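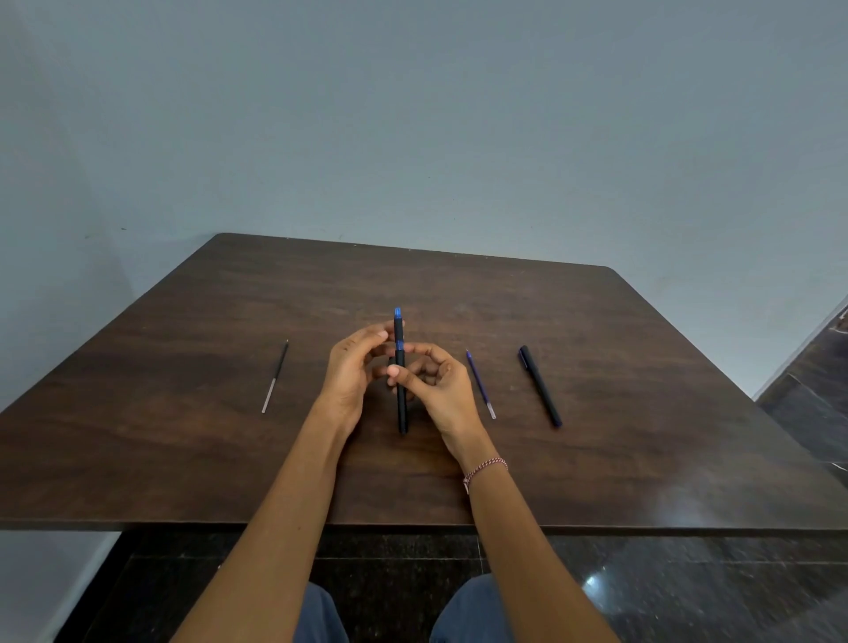

Pilar Tapia wrote to ask whether her grandmother's Bañuelos medal counts as a coin, and if so, whether she could have been spending it all these years! Her letter went on to say that it has a face value stamped on the back, that it is the same size as an ordinary coin, and that her brother swears the bakery would have to take it.

Well, Pilar, we read your letter out loud at the April meeting and it kept us going for most of the evening, so thank you for that. I'm sorry to say the bakery is safe. A number on the back of a piece doesn't make it money. What makes it money is that some government or central bank put it out as money, and the Bañuelos pieces were struck by a private workshop and sold as keepsakes. The "100" on yours is part of the design and nothing more. Please don't polish it, by the way. I know it's tempting when something has been in a drawer for so long, but collectors like the old color, and once it's gone you can't put it back.

Several of you have asked how many were made, and here I have to lean on Luana Vieira, who was kind enough to lend me her copy of the old Clenaneck sale list. It gives 2,204 pieces in the plain finish and 551 in the bright finish. There is also a line for 167 pieces with a small loop for wearing on a chain, though the list doesn't say whether those are part of the first number or on top of it, and Luana and I have gone back and forth on this more than either of us would like to admit. If anybody has another copy of the list, or even just the last two pages, we would dearly love to see it. 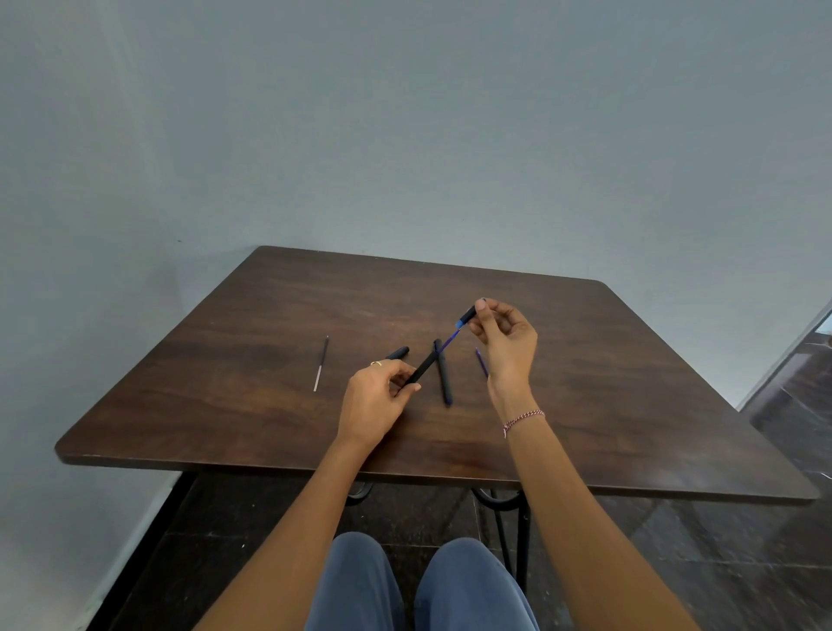

Pens and refills on a wooden table.

Now, on to the swap, which is by mail this summer. Write down what you have and what you are hoping to find, one item to a line, and please put the year and the condition next to each one. Last time we had a "nice old silver one, bit worn" and I spent a whole afternoon on the phone finding out what it was (a lovely Erka medal, in the end, and it went to a good home). Lists need to reach me by June 26, 2020. Erka and Toka pieces are both welcome, and so are regular coins of any country. Don't mail the pieces themselves until you have heard from your swap partner - and do use a padded envelope when you do.

Pilar, if you ever want company for that medal, Luana has a spare in the plain finish.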